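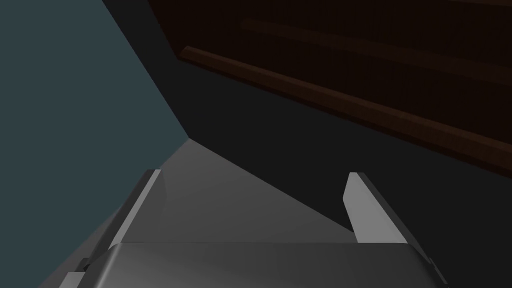
Lorna Petrie
Recording Secretary, Sanna Path Association

Minutes of the Spring Meeting, held 22nd May at the Grange Hall, Brovgate

The meeting opened at 7 p.m. Members from the Brovgate, Cumo and Vallon ends of the path were present. Apologies were received from the Vallon landowners' representative, who sent written comments on item 4.

1. Minutes of the January meeting

The minutes were accepted with one correction. Under "Signs," the word "Cumo" should read "Vallon." The sign that was reported as leaning is the one by the Vallon feed store. The Cumo sign is fine.

2. Matters arising

The leaning sign has been reset in concrete. The post had rotted below ground, so a new post was used and the old board was screwed back on. The board has faded on the side facing the road and will need repainting before next winter.

The letter to the county about the missing guardrail on Mill Road was sent in the first week after the last meeting. A reply came saying the matter was with the road department. Nothing has been heard since. It was agreed to write again and to attach a copy of the first letter.

The question of whether dogs may be off leash between the ford and the upper meadow was carried over. Members still do not agree on it. The Cumo members would like a leash rule during lambing only. Others felt that a rule that changes with the season would be ignored. The present wording on the website ("please keep dogs under control") stays until the fall meeting.

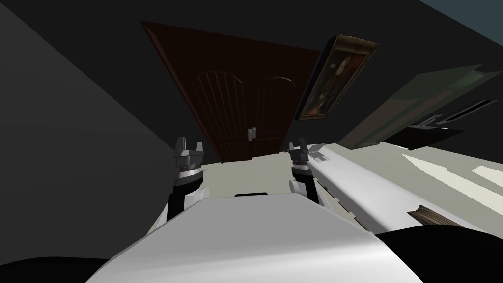
3. Footbridge at Sanna Creek

The report on the footbridge was read out. The bridge came through the high water but the east bank has been cut back underneath it, and the first two planks on that side move when stepped on. The handrail on the downstream side is loose at one bolt. The main beams were checked with an awl and are sound.

Two choices were put to the meeting. The first was to armor the bank with rock and replace the planks, leaving the bridge where it is. The quote for this is $3000, including delivery of the rock. The second was to move the bridge upstream to the narrow place below the old sheep pens, where the banks are ledge. No quote has been asked for, and the move would need a new permit.

There was a long discussion. Several members said the bank will go on washing out whatever is put there, and that rock was placed on the west side years ago and is now in the creek. Others pointed out that a permit took more than a year the last time and that the bridge is needed this summer. It was also said that the upstream site would send walkers through the wettest part of the meadow, and boardwalk would then be needed as well.

Voted: to go ahead with the rock and planks this summer, and to ask for a quote on the move so that the figures are ready if the bank fails again. The vote was not unanimous.

Until the work is done, a notice will be put up at both ends asking people to cross one at a time. Horses should use the ford.

4. Reroute above Vallon

The landowners' comments were read. They are willing to let the path leave the farm lane and follow the tree line, on condition that the gate at the top is self-closing and that no parking is allowed by the barn. They would also like the association to pay for the gate.
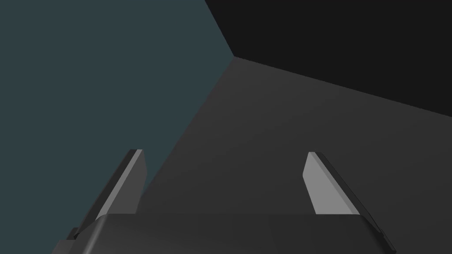
The tree line route is longer by 800 feet but avoids the steep corner where the lane ices over. It also keeps walkers away from the milking parlor, where the lane is blocked by cows twice a day. Members who had walked it said the footing is good except for one seep, and that a few flat stones would take care of it. Some low branches need cutting. The landowners prefer to do the cutting themselves.

Agreed to accept the conditions and buy the gate. A short written agreement will be drawn up along the lines of the one used at Cumo, with either side able to end it with 60 days' notice. The old route stays open until the new one is blazed. The map at the Vallon trailhead will be changed at that time and not before, to avoid sending people along a path that is not yet marked.

The color of the blazes was raised again. The path is blazed yellow throughout and will stay yellow. The blue marks above the spring belong to the town forest and are not ours to paint over.

5. Dues

Annual dues were last raised when the path was extended to Brovgate. It was proposed to set them at $15 per household starting in January, with no separate rate for individuals. A member asked if this was fair to people who live alone. After some talk the proposal was passed as it stood, with a line to be added to the form saying that anyone who finds the amount difficult may pay what they can.

Dues may now be paid by card on the website. Checks are still welcome and should be made out to the association by its full name. The bank has sent back a few that were written to "Path Club."

6. Work days

The summer work day will cover mowing between the ford and the upper meadow, clearing the water bars on the Cumo hill and carrying planks in to the footbridge. Bring gloves, water and loppers if you have them. The association's own loppers need new blades.
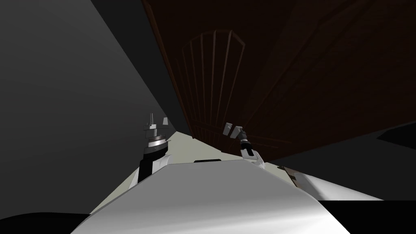 Chainsaw work is limited to members who hold a current safety card. Anyone who finds a tree across the path should report it with the nearest blaze or landmark and leave it for the saw crew. A hung-up tree was cut by a passerby in the spring and came down across the fence, which the association then had to mend.

The brush cutter is back from the repair shop in Brovgate. It needed a new clutch. It is stored in the Cumo shed, and the key hangs where it always has.

7. Other business

The church in Cumo has asked if walkers may be directed to park on the gravel side of its lot on Sundays. Agreed, and the website will be changed.

A request to hold a running race on the path was turned down for this year on account of the bridge. The organizers may ask again.

8. Next meeting

The fall meeting will be held in Vallon. The hall there has no kitchen, so please bring your own coffee. Items for the agenda should reach the secretary two weeks ahead.

The meeting closed at 8:50 p.m.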